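Folding bench notes, July
Printed T-shirts, continued from the plain shirt pages
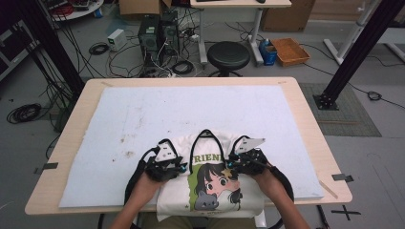

Carrying on with the fold order. The plain shirts are finished and written up, so everything on this page is about shirts with a print on the chest, which behave differently enough to get their own entry.

9:10. Started with the Lustuna batch. These are the heavier ones. Fold order as before: face down, left side in to the middle, sleeve back on itself, right side the same, then hem up to the collar in two steps. On the plain shirts this gave a flat packet nearly every time. On the printed ones the print side wants to stay flat and the plain fabric beside it takes up all the slack, so the side folds land outside the line where I want them. The edge of the print acts like a crease whether you want one there or not.

9:40. Tried moving the side folds in by 2 cm so they fall on the print itself. Better packet, but the print gets a hard line down it and I don't like that for anything that will be stored for a while. Went back to the original width.

10:05. Turned one face up to look at how it gathers when the lower half is pulled in first. The white shirt with the anime girl and the gray cat is a good one for this, the picture is large and you can tell straight away if the cloth has twisted, because the face goes crooked. On a plain shirt I would miss the same twist completely. It also has a dark collar edge, so the neck is easy to find against the white. Will keep it as the reference shirt for the rest of the week.

The lettering over the drawing is a nuisance for a different reason. It sits high enough that the last fold passes close to it, and if the packet is meant to show the words then the hem has to stop short. All I could read with the shirt bunched up was RIEN. Decide later if the packet should show the lettering or the drawing. Vakulenko order sheet says "print visible" and leaves it at that.

10:30. Board. The pale foam board is still the best surface we have had on this table. Cotton drags on it just enough. The bare tabletop was too slick and the shirts crept toward me on every pull. The brown marks on the left half did not come out with soap and water, and I have stopped trying. I went over them with a clean white cloth and nothing came off on it, so I am treating them as harmless.

The clamps at the two sides hold the board well. The only trouble is long sleeves, which catch on them if you spread the shirt to full width. Short sleeves clear them. For the long sleeved pieces, lay the shirt a bit closer to the front edge and let the hem hang over, then draw it up once the sleeves are in. The hem hanging does pull the shirt forward slowly, so don't leave it like that while you go and do something else.

11:15. Prasix shirts, thin fabric, small print. No trouble with the print at all. The thin ones have static instead and the two layers cling, so the back comes up wrinkled when you fold the front. A quick shake before laying down fixes most of it. Smooth from the collar down and out to the sides, never back up.

11:50. Stopped for lunch. The stool is fine for an hour, after that the height is wrong for the shoulders. Asked for the taller one back.

1:20. Repeated the Lustuna shirts with a change: press the print flat with the palm first, wait a moment, then fold. Packets came out squarer. It adds time to each shirt but I had to redo fewer, so I will keep it.

Also tried the hem fold in thirds. Works on the large sizes. On the small ones the packet ends up too thick and springs open – back to halves for those.

2:45. Storage. Finished packets go in the Tustutero bin, number 348, print side up, collars all facing the same way. Please don't stack them on the floor by the computers, there are enough cables down there already and the floor is dusty.

To do
Sort out the "print visible" question on the Vakulenko sheet.
Try one shirt with the print turned inside, for comparison.
Fresh tape for the right side of the table.
Hooded tops after that, if the bigger board arrives. The hood will need its own fold and I have no good idea for it yet.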